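Gruber Gallery promises a "radical" season, again

Gruber Gallery opens its spring show in March with 30 paintings by Colette Lebrun. 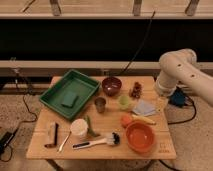

The press release calls the work "a complete break" with her past. Maybe. The three canvases shown in advance look a lot like the gray seascapes she hung at Rinis, with thicker paint and higher prices. Curator Hamish Purves says the new pictures "refuse the horizon," though two of the three have one. He would not say how many have already sold.

Admission is $11, up from free. Doors open at 6 p.m.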